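Religion, ordre public et parole politique
Notes de cours – séance 3
Lundi 24 mars 2025

Ces notes ne remplacent pas les lectures. Elles reprennent le fil de la séance, avec les réserves que j'ai formulées à l'oral et quelques autres qui me sont venues en relisant.

1. De quoi parle-t-on quand on parle d'« harmonie religieuse » ?

Le mot revient dans les discours ministériels, dans les chartes municipales, dans les préambules de lois. Il a l'avantage de ne déplaire à personne et l'inconvénient de ne rien dire de précis. Une neutralité de l'État, on peut en vérifier certains effets : qui finance quoi, qui nomme qui, quel culte obtient quel terrain. Une harmonie, on la constate surtout lorsqu'un responsable politique déclare qu'elle est menacée.

Je vous demande donc de vous méfier du terme dans vos copies. Si vous l'employez, dites qui l'emploie avant vous et pour obtenir quoi.

Trois usages au moins se mélangent dans les textes du dossier. Le premier est descriptif : les communautés se fréquentent, les incidents sont rares. Le deuxième est juridique : une infraction est définie par l'atteinte portée à cette bonne entente. Le dernier est disciplinaire, et il s'adresse presque toujours aux minorités, priées de ne pas trop se faire remarquer. Un même discours peut passer de l'un à l'autre en deux phrases.

2. Le cas de Fuvthorpe

Rappel des faits pour les absents. La commune de Fuvthorpe adopte en décembre une « charte du bien-vivre interconfessionnel ». Le texte compte 23 articles. La plupart répètent le droit existant ; deux seulement ajoutent quelque chose. L'article 2 prévoit que tout prédicateur invité dans une salle municipale communique à l'avance le thème de son intervention. L'article 3 permet au maire de refuser la salle si ce thème est « de nature à heurter la sensibilité d'une autre communauté ».

La mairie présente la charte comme une simple formalité. L'argument est faible. Une formalité qui permet un refus s'appelle une autorisation préalable, et la question est alors de savoir sur quel fondement elle repose. Le compte rendu du conseil n'en cite aucun. Il cite en revanche, à plusieurs reprises, « l'esprit de la commune ».

On a objecté en séance que la charte vise toutes les confessions. Sur le papier, oui. Mais une règle qui encadre la location des salles pèse d'abord sur ceux qui n'ont pas de bâtiment à eux. La paroisse a son église et n'a rien à demander. Les évangéliques et l'association musulmane louent à la soirée. L'égalité du texte et l'égalité de ses effets sont deux choses distinctes, et le dossier ne nous renseigne guère sur la seconde.
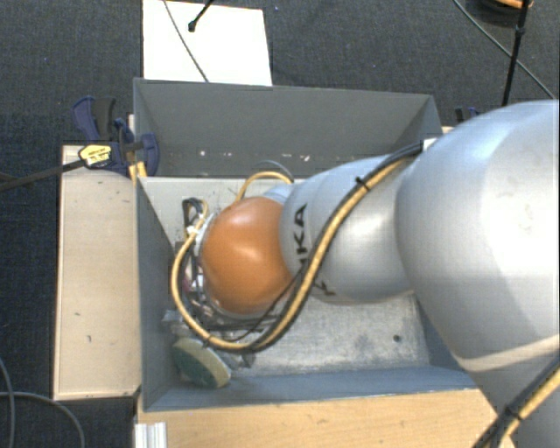 Reste l'argument de la prévention, le plus sérieux des trois. Il consiste à dire qu'un propos blessant, même licite, prépare le terrain à autre chose. C'est possible. Je constate seulement que ceux qui l'avancent n'apportent pas d'exemple local, et que la charge de la preuve devrait leur revenir. Une inquiétude sincère ne suffit pas à fonder une restriction.

3. Offense, haine, provocation

Distinguer soigneusement :

– l'offense, qui se définit par ce que ressent celui qui écoute ;
– la critique d'une doctrine, qui vise des idées, y compris avec grossièreté ;
– la provocation à la haine, qui vise des personnes à raison de leur appartenance.

En droit français, la loi de 1881 réprime la dernière. Elle ne protège pas les croyances en tant que telles. La frontière est moins nette que les manuels ne le laissent croire : attaquer une pratique revient parfois à désigner ceux qui la suivent, et les juges regardent le contexte, le ton, le public visé. Ne me récitez pas la distinction comme si elle réglait tout.

Autre difficulté, souvent escamotée : le prédicateur qui déclare une fête étrangère contraire à sa foi. Tient-il un propos théologique ou un propos hostile ? Toutes les religions qui ont une doctrine excluent quelque chose. Exiger d'elles qu'elles approuvent les fêtes des autres, c'est leur demander un peu plus que la paix civile.

4. Les enquêtes d'opinion

Le dossier contient le baromètre commandé au cabinet Bokovix, dont la mairie tire l'essentiel de son exposé des motifs. À lire avec prudence. La question posée était : « Souhaitez-vous que les religions coexistent dans le respect ? » On voit mal qui répondrait non. Le résultat ne dit rien de l'adhésion à la charte, que le questionnaire ne mentionne pas.

Le document de l'association Calico, opposée au texte, ne vaut pas beaucoup mieux. Il réunit des témoignages anonymes sans préciser comment ils ont été recueillis. Que ses conclusions me paraissent plus justes ne rend pas la méthode meilleure – vous appliquerez la même sévérité aux deux pièces.

5. Pour la prochaine séance

Relire la charte en entier, annexes comprises. Préparer par écrit, en 2 pages au plus, une réponse à la question suivante : l'article 3 survivrait-il à un recours devant le juge administratif ? Prendre position. Les copies qui concluent qu'il faut « trouver un équilibre » sans dire où il se situe seront rendues à leurs auteurs pour être complétées.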